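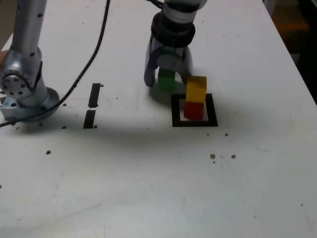

A pilgrimage feast in the Arain valley is made up of a vigil, a walk and a shared meal. Most of the confusion in student essays comes from treating these as a single event with a single origin. It helps to keep them apart at first, and only then ask how they came to be set next to each other. The vigil is the oldest part in the written record. The walk is first mentioned in the Brivier parish accounts, as a payment for candles carried "on the road". The meal appears last, although it may well be older than the documents that mention it.

Session 7: Pilgrimage and the parish feast

Reading for this session: course pack, section 2. Read the Brivier accounts before the Pernora letters. The letters assume you already know the route.

1. The route

The walk goes from Brivier to the chapel at Rarnmont, a distance of 17 kilometres, with a halt at Pernora. Walkers leave before dawn and expect to reach Pernora by the middle of the morning. The halt is a practical one, as there is a well and some shade, but it has prayers of its own and a blessing of bread. Several walkers interviewed for the course pack called Pernora "the real start", and the stretch before it was described as something to get through quietly.

Note that the return journey has no ritual at all. People used to walk home in small groups, and now most take the bus. Compare this with the routes covered in session 4, where the return is marked as carefully as the outward journey. 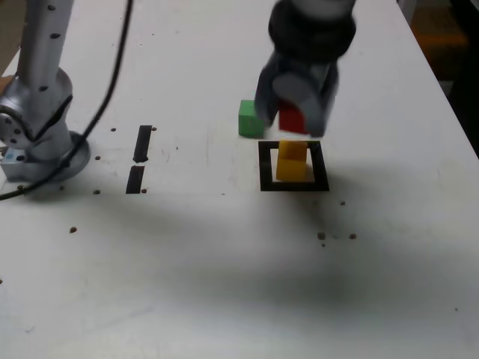
A red cube between the fingers of the gripper, with a green cube on the table to the left.

2. The date

The feast falls in September, after the hay is in and before the cattle come down. The parish calendar ties it to the dedication of the chapel. Farmers in the valley tie it to the work. Both explanations are given sincerely, often by the same person, and you do not need to choose between them in your essay. You should be able to say what sort of evidence would support each.

In wet years the date was moved. The accounts record this without comment, which suggests that the parish did not think of the day itself as fixed.

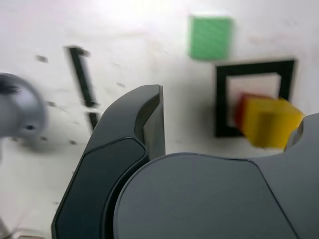 The letters take a stricter view. Their writer complains that a feast moved for the weather is no feast, and asks that the chapel be kept shut until the proper day in the following year. There is no sign that this was done.

3. Food and abstinence

Walkers eat nothing before the bread at Pernora. This is usually called a fast, but the rule is loose. Children, the old and the sick are let off, and water is allowed throughout. Meat is left until the evening meal at Rarnmont.

Be careful with the word "fast" in your written work. Say what was given up, by whom and for how long.

4. Numbers

The chapel register for the last year it was kept lists 406 names. These are households that gave to the meal, so the figure should not be used for the number of walkers.

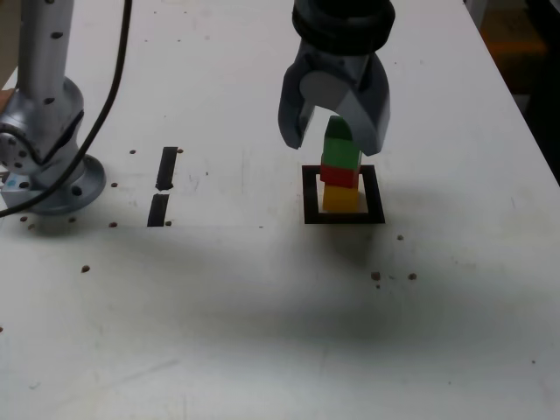

Four toy blocks stacked inside a black square, the yellow one at the bottom and a red one resting on it.

For the seminar

Bring a page of notes comparing the halt at Pernora with one other halt from earlier in the course. Mark which of your points come from the accounts and which from the interviews.

Last updated: 2020-05-22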